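Section 4. Setting Up the Beverage Station

This section applies to the white Tuseo tables supplied to the Neltesmont common rooms. Complete Section 3 (Leveling the Table) before you begin.

4.1 Preparing the tabletop

1. Remove all items from the table, including cups and papers.
2. Wipe the surface with a soft cloth and plain water. Dry it with a second cloth.
3. Check the surface for tape, film and label scraps. Lift any piece by one corner with a fingernail. Do not use a blade.

CAUTION: Solvent cleaners dull the matte finish. Damage of this kind is not covered by the Sfeir service agreement.

4.2 Placing bottles and containers

4. Stand each bottle upright with its cap closed.
5. Leave clear space on the table for pouring.

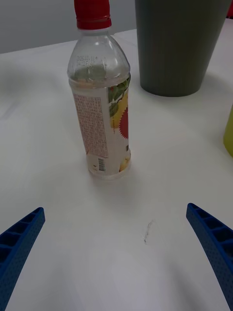
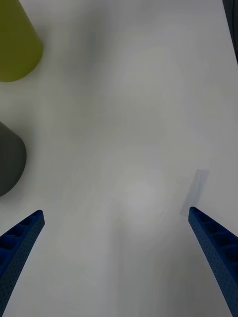

Red-capped bottle with a dark container behind it (first picture); small clear strip on the tabletop (second picture).

Prepared by Amirhossein Mousavi, Besska Facilities Documentation
Revised Nov 5, 2018

6. Turn the bottle so that the ingredient text can be read from the serving side. Guests with allergies must be able to consult it.
7. Keep cups and larger containers behind or beside the bottles.

NOTE: Bottles with a damaged or missing label must not be served. Return them to the storeroom and record them on Form 281.

4.3 Closing the station

8. Tighten all caps and return opened bottles to the refrigerator.
9. Repeat steps 2 and 3. Clear film is hard to see on a white surface, so pass a hand lightly over the table.
10. Enter your initials on the station card. Replacement cards are listed on page 32.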